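Rerkex planner: questions we hear most

Do I need to retrain anything before moving to the new planner?

No, and I'm happy to say so, as it's the question I get more than any other! Your old policies load as they are. Just run the converter once over your episode folder. Ours held 1,054 episodes and it got through the lot without a hiccup.

Why does my replay drift away from the recorded path?

Nearly always it's the marker pose filter, which smooths over 3 samples unless you tell it otherwise.

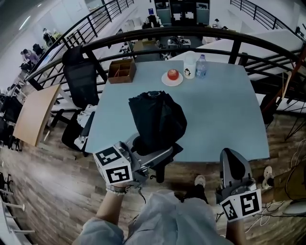
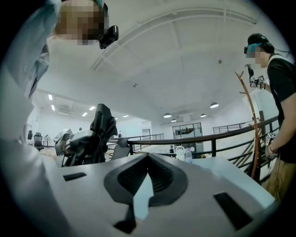 Cloth is where the planner earns its keep, and also where most of your letters come from (do keep them coming). A shirt has no fixed shape for the grasp module to match, so we score folds and edges instead and let the controller close slowly. With a dark garment bunched up in a heap, like the black one on the light blue table with its pale collar or tag showing at the top, depth gets patchy in the creases, and I'd suggest raising fold_samples from 192 to 549 before you fiddle with anything else.

Can I run it without the Nomenberg viewer?

You certainly can. Pass the headless option and the logs will go to your project folder, in whatever colour scheme your terminal likes.

Who do I write to if I'm stuck?

Svend Ásgeirsdóttir at our Jirkstead office looks after the planner queue. Please attach your config file.

Page updated 2025-09-14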